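Linetti Linen and Tableware Rental
Frequently asked questions from restaurants and cafes

Last updated: September 28, 2021

Who can rent from you?
Any restaurant, cafe, bar or catering kitchen in Truvley and Pavberg. We don't rent to private homes at the moment. If you are opening a new place, you can sign up before you have your opening date, and we start the billing with the first delivery.

Is there a minimum order?
Yes. The minimum is 78 pieces per delivery, and you can mix them as you like, for example napkins, tablecloths and kitchen towels together. Glasses and cups are counted in the same way.

How often do you deliver?
Most customers receive one delivery per week. Busy places can ask for two. The driver takes the used pieces back on the same visit, so please have the bags closed and near the back door.

My restaurant is in Baudry. Can I still order?
We are planning to serve Baudry from April. Until then you can pick up your order at our warehouse in Pavberg, and we take 5 percent off the bill for this.

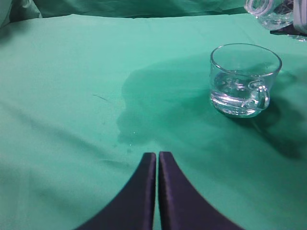
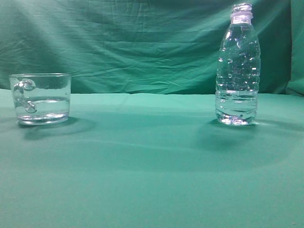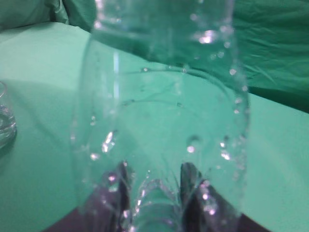
Can I choose the color of the cloth?
You can choose from all colors in the current list. Please keep one color for at least 3 months. If you want to change after that, tell us two weeks before and there is no fee.

What happens with stains and burns?
Normal food and wine stains are included in the price. Burns, cuts and paint are not included, and we charge the replacement cost of the piece. You will see it on a separate line of the invoice.

What if I break glasses?
Every restaurant breaks glasses, we know this. A small part of each order is covered - the exact number is written in your contract. Above this number you pay per piece.

How much can you supply for a large event?
For one event we can deliver place settings for about 224 guests. For more than that, please write to us early and we will check what is in stock.

Can I pause the service when I am closed for vacation?
Yes, one time per year and for up to four weeks. Send us the dates by email before your last delivery. The pieces you still have stay with you, please keep them dry and in the closed bags.

How do I cancel?
Write to us one month before. We collect everything on the last visit and send the final invoice after the pieces are counted.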